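Skoltlow Home Design and Remodeling Help

Builder allowance vs. actual cabinet cost on a custom home

Posted by Ebere Balogun, October 14, 2021

We signed a cost-plus contract with Fakano for a custom build. The contract carries a cabinet allowance of $385 per linear foot, installed. The supplier, Vurnen, has now quoted $484 per linear foot for shaker doors in the medium brown finish we selected. The builder wants to apply his fee to the full amount of the overage. The contract says "allowances are adjusted at cost" and nothing else. Is the fee normally charged on the difference? Framing is done and the cabinet order has to go in by November.
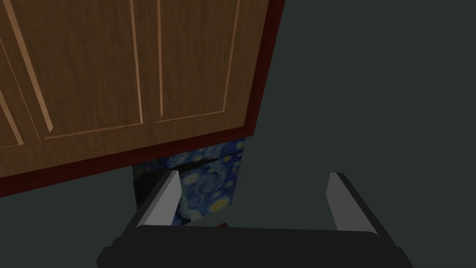 Replies

Danjuma Osagie

Depends on the contract type. In fixed price work, many contracts state that the builder's fee on the allowance is already in the price and only the excess carries a markup. In cost-plus, the fee usually applies to all cost of the work, and the overage is cost of the work. "Adjusted at cost" is ambiguous - it can be read as no fee on the adjustment.

Read the definition of "cost" near the front of the contract. If it excludes the fee, you have a reasonable argument.
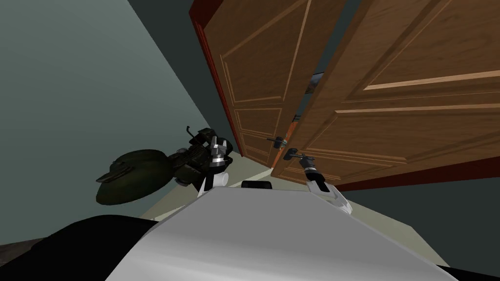
Ask also for the supplier invoice, not the quote. Trade discounts should be credited to you under most cost-plus forms. Get the answer in a signed change order before the cabinets are ordered. If the amount is large, have a construction attorney read the clause.

Chu

We paid $454 a foot and the fee went on top of everything. Didn't argue it. Check whether installation is in the Vurnen number, ours was quoted without it and there were 2 change orders before it got sorted out. Crown and fillers were extra too.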